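I started Grolau in June with one sewing machine, a kitchen table and 155 pairs of jeans from a closing thrift store in Ustcombe. I thought I'd fix them up and go back to my old job – ha! We're in a proper workshop on Ranlow now, and I still do most of the hems myself.

We mend, patch and take in clothes you'd like to keep wearing. Mail them or drop them off, either's fine. Please empty the pockets first (I've washed so many receipts). 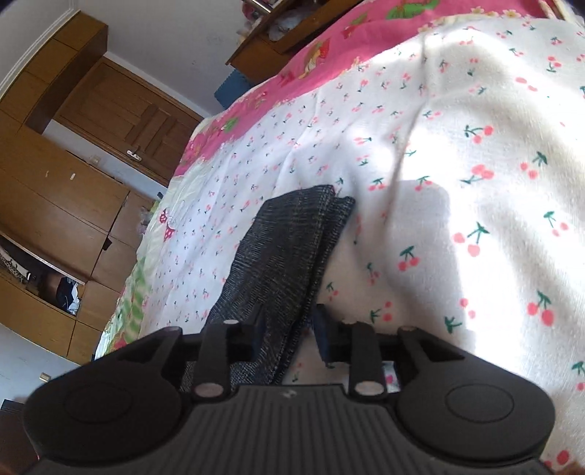
*Dark denim, folded on the bed.*

Our prices are flat, so a knee patch costs the same whether it's your first or your tenth. We've finished 418 repairs so far, and zippers are still my least favorite. If something's too far gone I'll tell you before I charge you a cent, and you can have it back or leave it with us for patches.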